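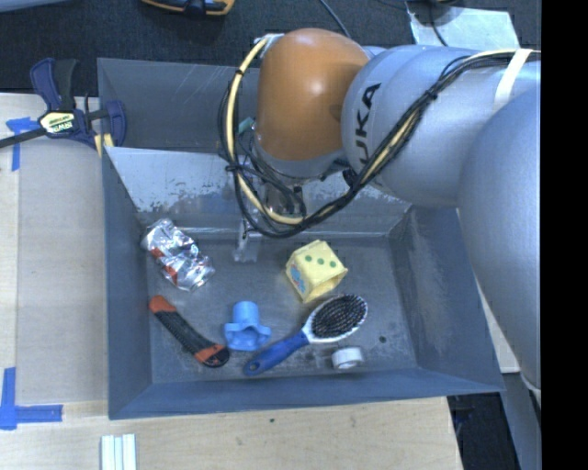 Minutes, Rorthorpe sorting room working meeting, 2019-11-30. The meeting opened with the handling of mixed small items at the main bench. Dewanti Latuheru reported that odds and ends from the Futerby and Stultside collection points still arrive together and are still being graded out of a single bin. The crushed can, the hairbrush and the utility knife in the grey metal bin were taken as the working case: all three follow different routes under the present list, and only the can has a route that is written down in full. It was agreed to settle the written routes before any change to the bins themselves.

1. Previous minutes
Accepted with one correction. The shelf depth under item 4 should read 50 cm.

2. Sorting categories
Cans go to metals, crushed or whole. The proposal to keep crushed cans apart was withdrawn.
Hairbrushes go to general reject. The Nasution contract does not accept mixed-material goods, and separating bristles from handles was not considered worth the labor.
Single plastic pieces and blocks go to rigid plastics, all colors together. Color separation was raised again and deferred.
Small rolls – tape, paper, bandage – have no agreed category. They will go to general reject until the list is reissued.

3. Knives and other blades
Utility knives are to be taken out before any other item is touched. Blades are to be retracted where the mechanism still works and the knife placed in the lidded sharps box. Knives that will not close go into the same box as they are. The box is to be emptied when it reaches the fill line and is not to be pressed down.
Futerby will be asked to check for blades at intake. Wording of the request was left to D. Latuheru.

4. Condition of bins
Scuffing on the floor and scratches on the rear wall were noted. Neither affects use. Repainting was discussed and turned down, as paint flakes would end up in the plastics fraction. Sloping sides are to be kept on any replacement – square corners trap small items.
Bins are to be wiped out at the end of each shift. A bin may hold up to 10 items when spread for grading. Anything beyond that stays in the feed crate.

5. Bench surface
The wooden top remains in service. A rubber mat was suggested and will be priced in two sizes.

6. Actions
Reissue category list with an entry for rolls: D. Latuheru.
Request to Futerby on blades: D. Latuheru.
Prices for mat: Stultside stores.
Second sharps box for the rear bench: carried over from November list, still open.

Next meeting to be held at Stultside, date to be confirmed.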